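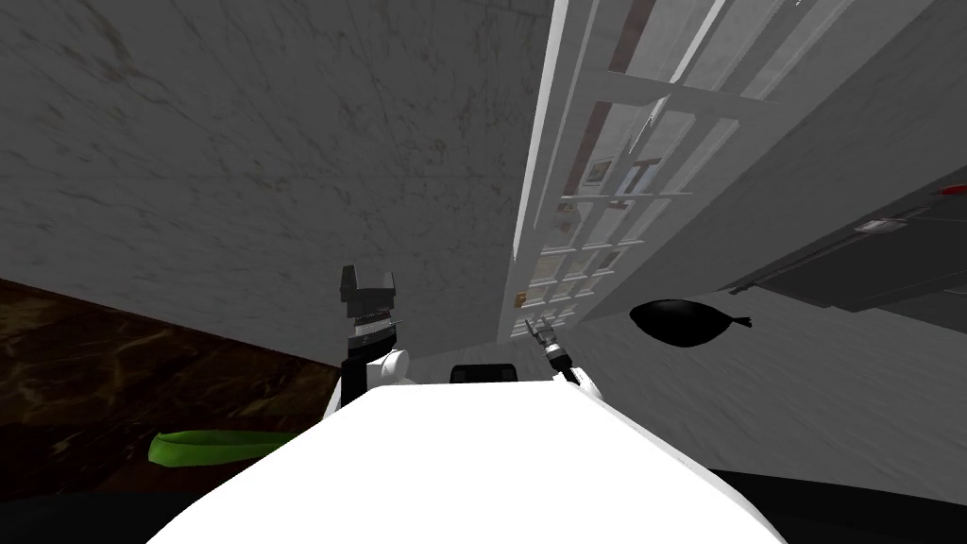 How long should a light-cured composite be polymerized before finishing?
Cure each increment for the time given in the instructions for its shade and your lamp output, then cure the finished surface once more from the buccal and lingual sides.

Checking the curing light before a filling

A weak lamp leaves the bottom of the increment soft while the top feels hard to the probe. The check takes a few minutes and is done at the start of the day, before the first patient is seated.

What you need
Radiometer
Alcohol wipes
Clean barrier sleeve
Lamp log

Step 1. Remove the old sleeve and look at the light tip. Scrape off any hardened resin with a plastic instrument. Do not use a steel blade on the glass.

Step 2. Wipe the tip and the radiometer window. Let both dry.

Step 3. Fit a new sleeve. Take the reading with the sleeve on, as the lamp will be used.

Step 4. Hold the tip flat against the window and run a full cycle. Write down the reading at the end of the cycle. Repeat twice and record the lowest value.

Step 5. Compare the value with the first entry in the log for that lamp. At Urnis we started the log in March with a Mavulix lamp, and the first entry was 2,000 mW/cm². If the reading has dropped by more than 200, clean the tip and test again. If it is still low, change the battery – then the tip.

Step 6. Take a lamp out of use if it remains low after both changes. Tag it and note the serial number.

Readings from two different radiometers should not be compared. Keep one meter with each log.

Last revised 9th October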